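Oiling and looking after wood tops — quick notes

Typing this up fast between coats so excuse the mess. Questions keep coming in about table tops and counters, same ones every time.

Cleaning first. Warm water, one drop of dish soap, cloth wrung out hard. Wipe with the grain. Dry it right after with a second cloth. No vinegar, no bleach wipes, no steam mop (yes, someone asked).

Water rings. White ring = moisture in the finish, usually comes out. Dab of mayonnaise or plain petroleum jelly, leave overnight, wipe off in the morning. Black ring = it got down into the wood. Different job. Sanding, and maybe oxalic acid, read the label.

Sanding. Start at 80 only if the top is really beat up. Otherwise 120, then 180, stop at 220. Go with the grain, allways. Vacuum between grits, then a tack cloth. Don't lean on the sander, you'll get swirls and you won't see them till the oil goes on.

Oil. I use the Neline hardwax, the matte one. Modley makes a cheaper oil that does fine on shelves but stays tacky for me on tables. Thin coat. Thinner than that. Wait 15 minutes, buff off everything that's sitting on top. Second coat next day.

RAGS — lay them flat outside to dry, or soak them in a bucket of water. Oily rags in a heap can catch fire on their own. Not kidding.

Give it 28 days before you put anything wet or hot on it. Light use after two or three is ok.

Pale woods go yellow under regular oil. If you want to keep it light, get one with a bit of white pigment in it and try it on the underside first. Stir the can well, the white sits at the bottom.
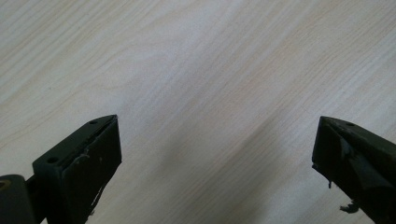 Pale top, smooth matte look. Follow the long streaks when you wipe or sand.

Scratches on a light top: rub a walnut on it and you'll just make a dark line. Use a wax stick in the closest color, a shade lighter if your stuck between two.

Crumbs in the leaf joint — old toothbrush, dry.

Re-oil when a drop of water stops beading. Mine gets done every December, before company comes.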